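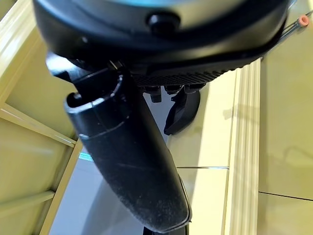 April, 16:40. Cell 2, Pluvetti gripper on the Brutmont arm, cabinet task.

Finger stall again. Third time this month, and the first one where the log was running at the full rate, so there is something to look at.

Sequence from the log: approach normal, close command issued, large finger travels, then motor current climbs and stays up. The controller held it there for 639 ms before the over-current trip. The trip did what it should. What happened next did not. The Jerovent supervisor took the trip as "grasp complete" and released the arm for the next move, with the gripper faulted and the fingers part closed. The arm set off sideways towards the cabinet. I hit the stop. No contact, no marks on the panel that I can find, nobody inside the line.

So two separate faults, and I am logging them separately.

Fault A, mechanical. The large finger binds. With power off and the arm locked out I moved it by hand through its full travel. Stiff patch at 90 per cent closed, same place each time, worse going in than coming out. The small finger is free all the way. Pulled the cover and found the return spring seated properly, so the spring is not the cause. Pivot pin has a bright wear band on one side only. My guess is that the pin is slightly bent and the bush has worn to suit it. Have not pressed it out yet - the puller is out on loan and I do not want to drift it out with a hammer.

Cycle counter reads 1552 since the last rebuild. That is low for a worn bush. Either the counter was reset at some point without a note in this book, or the pin went in bent.

Fault B, software, and the one that matters. The supervisor watches for current above threshold and treats that as a grip. It does not read the fault bit. On a healthy finger the two cases look alike for the first part of the close, which explains why it passed on the bench. Proposed change: fault bit checked first, and any fault holds the arm where it is until someone clears it by hand. No automatic retry.

Tried to reproduce B on the simulator by forcing the fault bit during a close. Same behaviour first time, arm released. Saved the trace under today's entry in the cell folder.

Status at 18:10:
Arm locked out, tag on the isolator, key in the box.
Pin and bush to be ordered from Saithong. Ask for the drawing tolerance on the pin as well.
Supervisor change written, not reviewed, not loaded.
Cell 1 runs the same supervisor version. Stopped it too until the change is in.

Open question: whether the earlier two stalls also released the arm. The slow log does not show it either way. If anyone was standing at the cell for those, please write what you saw underneath.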